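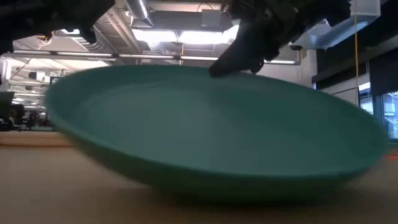 *Teal bowl on the table, gripper at the rim.*

# wideck-receipts

Hi! I keep the books for my own one-person business, and this is the small pile of data I built to stop myself dreading tax season. It holds 693 expense records from my shop in Tevarthorpe, cleaned up and sorted into the categories I use when I file.

## What's in it

- `expenses.csv` has one row per purchase (date, amount, currency, category, note)
- `categories.csv` lists the 19 categories, with the wording I settled on
- `mileage.csv` is separate, and messier than I'd like

Amounts are stored as plain numbers with a dot for cents. Refunds are negative. I went back and forth on that one for ages! 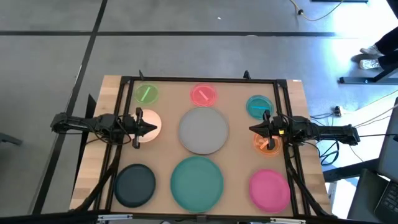
Sales tax sits in its own column, and it's blank if the receipt didn't show it. Please don't read a blank as zero – I did that in the first version and my totals were off for a whole quarter. The purchases from my supply trip to Riihimäki are in euros, and I left them that way so you can pick your own exchange rate.

## Known problems

Four rows have no date (the ink had faded). Six more are marked `split`, meaning part of the purchase was for the business and part was for me, and only the business share is in the amount column. The "office" and "supplies" categories overlap more than they should. I plan to sort that out in October, once my quarterly payment is off my desk.

## Using it

Load it with whatever you like. I use the Isineck import script, which wants the files in one folder and gets grumpy about spaces in file names. I'm not an accountant, so check your own local rules before you copy my categories into a real return.

Last updated 2024-09-26

Contact: open an issue | © Wideck | Back to top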